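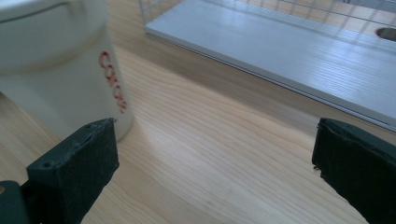 明るい色の木の天板。

手回しパスタマシン「オソラ」を使い続けて思うこと
2021年6月17日

生地がすうっと伸びて出てくる瞬間が好きすぎて、ハンドルを回す手が止まりません。プレモルネスの手回しパスタマシン「オソラ」の話です。去年の9月に買って、そこから季節がほとんど一周しました。買った直後に書くと褒め言葉しか出てこないのが自分でもわかっていたので、しばらく寝かせていたのですが、寝かせても褒め言葉が多いです。困った点もちゃんとあるので、そちらも書きます。

まず、うちの前提から。二人暮らしで、麺を打つのは週に一度あるかないか。それまでは麺棒でがんばっていました。麺棒で伸ばした生地には麺棒なりのよさがあるのですが(表面がざらっとしてソースがよく絡む)、私の腕だとどうしても真ん中が厚くなります。茹でると端っこはやわらかいのに真ん中は芯が残る、という皿を何度も出して、夫に「アルデンテと、そうじゃないところがあるね」と言われたのがきっかけでした。やさしい言い方をしてくれたと思います。

電動も考えました。粉と水を入れたら麺が押し出されてくるタイプですね。友人のエルミラ・ヴァシッチの家で使わせてもらって、あれはあれで感動したんです。ただ置き場所がない。それに私がやりたいのは生地を触るほうの作業で、機械がこねてくれるなら乾麺でいいかな、という気持ちもありました。手回しにしたのはそういう理由です。

買ったのは輸入雑貨のイオネスクというお店の通販で、送料が1,000円かかりました。本体の重さを考えたら納得です。届いた箱が本当に重くて、玄関から台所まで運ぶのに一度床に下ろしました。説明書によると本体だけで4キロ。箱には本体、ハンドル、テーブルに固定するクランプ、平麺と細麺の切り出しカッター、それから薄いレシピの冊子が入っていました。

ローラーについて

オソラのいちばんの美点はローラーだと思います。回したときの抵抗が一定で、どこかで引っかかったり急に軽くなったりしません。前に実家の古いマシンを借りたときは、一回転のうち決まった場所でゴリッと手ごたえがあって、そのたびに生地に横筋がついていました。オソラの生地は、端から端まで見事につるんとしています。初めて回した日、長く伸びた生地を両腕にかけたまま、誰かに見せたくて家の中をうろうろしました。

厚みの調整は横のダイヤルを引っぱって回す方式です。引く、回す、戻す。戻したときにカチッとはまる感触がはっきりしていて、手元を見なくても変わったことがわかります。粉だらけの手でもすべりません。目盛りの数字は、大きいほうが薄くなります。これが最初なかなか覚えられず、広げるつもりで狭めて生地をしわしわにしたことが何度か。慣れの問題ではありますが、数字の横に「厚い」「薄い」の絵でもあったら親切だったのに、と今でも少し思います。

薄さの限界はかなりのものです。いちばん狭い目盛りまで持っていくと、新聞の見出しが透けて読めるくらいになります。ただ、ここまで薄くすると扱うのが難しい。ラビオリの皮にするつもりで挑戦したら、具をのせて持ち上げたところで破けました。今はひとつ手前で止めることにしていて、うちの食べ方ならそれで十分薄いです。

生地のこと

冊子のレシピはヴラスタ・ドゥミトレスクという料理家の方が書いていて、これがとてもいいんです。おまけの冊子だと思って読み飛ばすともったいない! 基本の生地は粉200グラムに卵をふたつ、塩ひとつまみ、オリーブオイル少々。分量としては珍しくないのですが、こね方の説明がていねいで、「最初はまとまらなくて不安になるが、水を足す前に袋に入れて待つ」とあります。私はずっとここで水を足していました。待つだけで粉が水分を吸って、ちゃんとまとまるんですね。

休ませたら手のひらで平たくつぶして、いちばん広い目盛りに通します。一回目はたいていぼろぼろの、地図みたいな形で出てきます。それを三つ折りにして向きを変え、また通す。何度か繰り返していると、あるところで急に表面がなめらかになって、色まで少し明るくなったように感じます。毎回「お、来た」と声が出ます。そこから先は折らずに、目盛りをひとつずつ狭くしていくだけ。

ひとつ飛ばしで狭めるのはやめたほうがいいです。急いでいた晩にやってみたら、生地がローラーの手前でたまって波打ち、端が裂けました。結局まとめ直したので、かえって時間がかかっています。

粉はいろいろ試しました。スーパーの強力粉だけでもおいしくできます。もちっとして、うどんに近づく感じ。薄力粉を混ぜると歯切れがよくなり、デュラムのセモリナを混ぜると噛んだときの弾みが出ます。今のお気に入りは強力粉とセモリナを半々にしたものです。セモリナだけで卵なし、というのもやりましたが、生地がかたくてハンドルが重く、翌日は肩が張りました。機械のほうは平気な顔をしていました。

そば粉入りもおすすめです。強力粉に三割ほど混ぜて平麺に切り、バターで炒めたキャベツとチーズを和えると、冬の夜にたまらないごちそうになります。夫はこれを「そばではない」と言いながら毎回おかわりします。

カッターについて

付属の平麺カッターは文句なしです。タリアテッレくらいの幅で、すとんすとんと切れて落ちてくる。下で受ける手に麺がたまっていく感触が気持ちよくて、ここだけは夫に譲りません。

細麺のほうは、少し気難しいです。生地がやわらかいと隣どうしがくっついたまま出てきて、簾のようになります。シートにしてから乾かす時間をとるとうまくいきました。夏は短め、冬の暖房の部屋だとさらに短め。触って、しっとり感が消えて革っぽくなったところが切りどきです。行きすぎると今度はパリパリ割れるので、途中で何度か触って確かめています。粉を多めに振る手もありますが、茹でたときにお湯が濁ってぬるっとするので、私は乾かすほうをとります。

カッターは本体の溝に横から滑らせて取りつけます。着け外しは簡単。ただ、ハンドルの差し込み口がローラー用とカッター用で別になっていて、差し替えるときにハンドルがよく抜けます。ここは不満です。勢いよく回すと少しずつ浮いてきて、調子が出てきたころにすぽんと抜け、床に落ちてすごい音がします。下の階の方、すみません。今は回す合間に手のひらで押し込む癖がつきました。ここにねじひとつつけてくれたら、私からの注文はほとんどなくなります。

固定のこと

クランプの話は、買う前に知っておきたかったことのひとつです。テーブルの縁にはさんで下からねじを締める方式で、縁の裏側に幕板(天板を支える横の板)が近い机だと、クランプの足が当たって入りません。うちの台所の調理台はまさにこれで、届いたその日に途方に暮れました。結局、食事用の机に移動してことなきを得ています。買おうと思っている方は、先に机の縁の裏に手を入れて、指の長さくらい奥行きがあるかどうか確かめてください。

はさめさえすれば、ぐらつきはありません。私は天板に跡がつかないように、ねじの当たるところに折った布巾をかませています。きつく締めても布巾があれば大丈夫でした。厚いものをはさみすぎると逆にずれてくるので、薄手の布巾を二つ折りにするくらいがちょうどいいようです。

ハンドルは右側につきます。左利きのヴェセラ・ヴラフさん(料理の集まりで一緒の方です)に使ってもらったら、反対側に立って、生地を向こうへ送り出すやり方で器用に回していました。ただ、長い生地を受けるのが大変そうだったので、左利きの方は二人で作業するか、机の角を使うのがいいかもしれません。

手入れ

洗えません。水で丸洗いは厳禁、と説明書に太字で書いてあります。中にさびる部品があるそうです。最初は「洗えない調理器具って……」と抵抗がありましたが、実際のところ手入れはとても楽です。使い終わったらそのまま置いておいて、くっついた生地のかけらが乾いたころに刷毛で払う。それだけ。湿っているうちに取ろうとすると、のびて奥に入りこみます。待つのがこつです。

刷毛は専用品がイオネスクで800円で売っていて、一緒に買いました。毛がかためで短く、カッターの溝に入りやすいです。家にある製菓用の刷毛でもできなくはないと思いますが、やわらかい毛だと溝のかけらに負けます。爪楊枝も出番が多いです。金属のもので突くのは傷がつきそうで、やっていません。

はじめて使う前には、捨てる用の生地を何度か通す必要があります。ローラーに残った機械油を取るためで、最初の生地にはうっすら灰色の筋がつきました。もったいないけれど、ここは惜しまずに。色がつかなくなるまで通したら、その生地は処分です。

しまうときは箱に戻さず、大きめの布袋に入れて棚の下段に置いています。箱に入れていたころは出すのがおっくうで、登場回数が目に見えて減りました。重いものは低いところに、出しやすく。使うかどうかは案外ここで決まる気がします。

パスタ以外の使い道

これを書きたくてうずうずしていました。オソラはパスタ以外でも大活躍です。

餃子の皮。強力粉と薄力粉を半々、熱湯でこねて休ませ、シートにして丸く抜きます。厚みがそろっているので、焼き上がりがきれい。抜いたあとの切れ端は、平麺カッターに通してスープに入れます。

クラッカー。全粒粉にオイルと塩、ごまを混ぜた生地を薄く伸ばして焼くと、売り物みたいな薄さでぱりっぱりになります。ごまは粒が残っていても通りますが、いちばん薄い目盛りだと引っかかって穴があきました。中くらいで止めておくのが無難です。ボリス・ハリロヴィッチさんという、うちの近所でチーズを売っているおじさんに焼いたのを持っていったら、次に行ったとき羊のチーズをおまけしてくれました。

かりんとう風のおやつもよかったです。甘い生地を細く切って、からりと揚げて黒砂糖をまぶす。細麺カッターだと細すぎてすぐ焦げるので、平麺のほうで。

うまくいかなかったのはクッキー生地です。バターが多いと手の熱とローラーでとけて、べったり貼りつきます。掃除に半日かかりました。乾くのを待っても油分は乾かないんですよね。これはやらないでください。

ほかの機種と迷っている方へ

同じプレモルネスから「イディク」という小さい機種も出ていて、店頭で触らせてもらいました。幅が狭くて軽く、棚から片手で出せます。ひとり分をさっと作りたいならあちらもかわいいと思います。ただ、カッターが本体と一体になっていて、外して掃除することができません。麺の幅もひとつだけ。ラザニア用の幅広シートを作りたい私にはオソラのほうが合っていました。

使っていて時間が気になる方もいると思うので書いておくと、こねて休ませて伸ばして切って、茹でるところまで全部でおよそ一時間半です。その半分近くは生地が休んでいる時間なので、その間にソースを作ります。私はラグーを前の日に煮ておいて、当日は麺だけに集中するのがいちばん好きです。ワインを一杯注いで、好きな音楽をかけて、ただハンドルを回す。平日にはできないけれど、だからこそ楽しみになっています。

生地は冷凍もできます。シートのままだとくっつくので、切って粉をまぶし、一人分ずつふんわり丸めてバットで凍らせてから袋へ。凍ったまま熱湯に入れて、浮いてきたら味見をしながら引き上げます。打ちたてと比べると少し歯ごたえが落ちますが、疲れて帰った日に冷凍庫にこれがあるとうれしくて、ついにやにやします。

いいところ、気になるところ

ローラーの精度。ダイヤルの感触。平麺カッターの切れ味。レシピの冊子。どれも期待以上でした。

気になるのは、ハンドルが抜けやすいこと、クランプが入らない机があること、細麺カッターが生地の状態を選ぶこと。あと重さ。重いからこそ安定しているのはわかりつつ、出すたびに「よいしょ」と言っています。

点数をつけるなら五つ星で星四つ半です。半分引いたのはハンドルの分。あれが床に落ちる音にだけは、いつまでたっても慣れません。

追記
コメントで「子どもと一緒に使えますか」と聞いていただきました。姪が遊びに来たときは、姪がハンドル、私が生地を持つ係でやりました。ローラーの隙間は指を近づけると危ないので、生地を入れるほうは必ず大人がやるのがいいと思います。姪はほうれん草を練りこんだ緑の生地がたいへん気に入って、次はにんじんでやるそうです。にんじんは水分が多いので、粉を少し増やして試してみます。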